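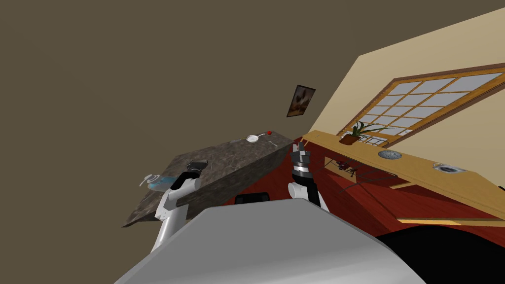
Coding run on the Brurolberg statements, second pass

Feb 27, 2004. Entry by HE, Morden office.

Continued from the October notes. Purpose of this pass: check whether the statements put out by the two delegations before and after the Brurolberg talks can be coded for degree of commitment by two people working apart, and whether press paraphrase shifts that degree in one direction.

Material: 384 items. Official statements, briefing transcripts, wire copy and newspaper reports quoting either delegation. Duplicates removed by Genalyn. Wire copy reprinted without change counts as one item, filed under the earliest outlet. Reprints with a new headline stay separate, as headlines are coded on their own line.

Coders: Genalyn Padilla and Eduardo Saludo. Neither saw the other's sheets. Dörte Oltmanns arbitrates and has not coded anything in this pass.

Scale as in the Grabner sheet, five points:
1 refusal
2 reservation
3 no position
4 conditional undertaking
5 undertaking

We use the sheet as printed apart from one change. "Is prepared to consider" was under 3 and is now under 4 if a condition is named in the same sentence. If the condition comes in a later sentence it stays at 3. Eduardo objects to this and his note is clipped inside the front cover.

Results so far

Agreement on official statements is good. Agreement on wire copy is acceptable. Agreement on newspaper reports is poor, and most of the poor cases come from one cause: the verb of saying. "Admitted", "conceded" and "insisted" pull the coder up or down the scale when the quoted words are identical. Tested on the border customs sentence, which appears in nine reports with the same wording inside the quotation marks. With "said", both coders gave 3. With "conceded", Eduardo gave 4 and Genalyn gave 3. With "insisted", both gave 2.

So the sheet as it stands measures the reporter as well as the delegation. Proposal: code the quoted words first with the verb masked, then code the whole sentence, and record both. It doubles the work on newspaper items only.
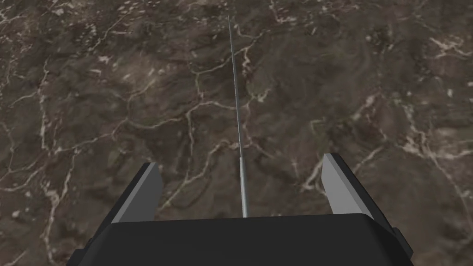
The masked sheets need a consistent filler. Tried "[V]" on a short batch and it reads badly but does not seem to lead. Leaving a blank was worse. Genalyn was filling the gap in her head and said so in the margin.

Translation. The second delegation issues in two languages and the English text is softer in four of the joint statements. Remedios Dalisay has gone through these and marks the difference as one scale point in every case, always towards 3. She does not think it is deliberate and puts it down to the modal verbs. Until we have a rule, code the original and keep the English in the comments column. Do not average them.

Unattributed briefings. "A source close to the delegation" and "a senior official" are at present in the same class. Dörte wants them split. My view is that the split is worth making only for items before the talks opened; afterwards both labels seem to be used for the same briefings. Left open.

Problem with Nolura

The export from Nolura drops the byline on any item with more than one author and puts the dateline in the body text. Item numbers are intact. Roughly a tenth of the newspaper items are affected. Eduardo is restoring the bylines by hand from the paper cuttings. The dateline must come out before masking, otherwise the coder sees the place and can guess the delegation.

Also, the headline field is cut short in the printed lists. Full text is in the file. Use the file.

To do

- Write the masking rule as a single paragraph and attach to the Grabner sheet (HE)
- Recode newspaper items, masked then unmasked (GP, ES)
- List every joint statement with both language versions side by side (RD)
- Decide on source classes before the recode starts (DO)
- Ask for the missing transcript of the closing briefing. The one we hold stops in the middle of an answer on transit rights and has been coded 3 by default, which should be struck out

We use cookies to remember your settings and to count visits. By continuing to use this site you agree to our use of cookies. Accept | Find out more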